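Wikuncombe Sanatorium Papers: transcription and index files

Contents of this release

The release holds plain-text transcriptions and a name-free index for the surviving records of the former sanatorium at Wikuncombe. The papers are letters, admission ledgers, advertising leaflets and the captions copied from the backs of photographic prints. The prints themselves are not included.

There are 2928 records in the main file. Of these, 2521 have a full transcription. The rest have a catalogue entry only, mostly where the ink has faded too far to read or where two leaves are stuck together.

Files

records.csv has one row per item, with shelf mark, type of item, date as written, date as normalised and transcription.
places.csv lists place names with their modern spelling.
remedies.csv lists the treatments and patent medicines named in the papers, including Gratasen tonic and Weldu salts, with every spelling found.
notes.txt records queries that were still open when the files were made.

All files are UTF-8. Fields are separated by commas and text fields are in double quotes. Line breaks inside a transcription are kept as a vertical bar.

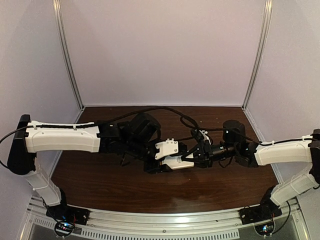 How the text was made

Letters and leaflets were typed by hand from scans made at 300 dpi. Each transcription was read against the scan by 2 people, and where they disagreed the reading is followed by a question mark in square brackets. Spelling, capitals and punctuation follow the original. Words struck out by the writer are given between tildes.

The ledgers were treated differently. Column headings were made uniform across the volumes, and ditto marks were replaced by the word they stand for. Patients' names were replaced by a code before the file was put together. The same code is used for the same person throughout a volume but does not carry over from one volume to the next.

Dates

Many letters give a month and no year. If the postmark could be read, the year comes from there and the source column says "postmark". A letter headed only "November" with no envelope has the normalised date left blank. Please do not fill these in from their position in the box, as the order was disturbed when the papers were moved to the Joma store.

Known problems

The leaflets make medical claims which were disputed at the time. They are transcribed as printed and should not be read as advice.
Photograph captions were written by several hands, some of them much later than the prints. The hand column is blank where no judgement could be made.
One ledger has a run of pages bound upside down. The rows follow the page numbers and ignore the binding.
Weights are in stones and pounds in the early volumes and pounds only in the later ones. They have not been converted.

Reuse

The transcriptions may be copied and adapted if the source is given as "Wikuncombe Sanatorium Papers". Corrections are welcome. Quote the shelf mark and the line, and give the reading you propose.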